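Rivora and Karnomby Publish Free Good-Practice Guide for Kitchen Robots

PULLILSTEAD, 02/04/2018 – After a great many cups of coffee and more drafts than we care to remember, Rivora and our good friends at Karnomby are delighted to share the Fontes Guide, a plain-spoken set of rules for testing two-handed robots around food, and it's free for anyone who wants it!

The guide runs to 12 pages and grew out of 200 practice tasks, all of them run in simulation before any real kitchen was involved. We kept the tasks small and homey on purpose, like a single pastry on a black tray with a placemat off to the left, and both of the robot's hands over the counter.
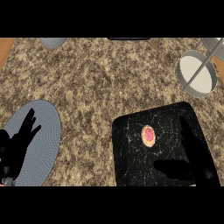 What the Guide Asks For

Teams who follow the guide agree to write down the start and finish of every task before the first run, to keep failed runs in their results, and to have 2 people sign off before anything moves from the simulator to a real countertop. There are 3 levels of sign-off, and the strictest one covers any work with a person standing within reach.

"We wanted something a brand-new technician could read over lunch and use that same afternoon," said Elisa Sartori, who led the writing at Rivora. "If a rule took a whole page to explain, we went back and wrote it again."

Comments are warmly welcome through the end of July, and a second edition will follow once we've read every one of them. Copies can be requested from the Rivora office in Pullilstead.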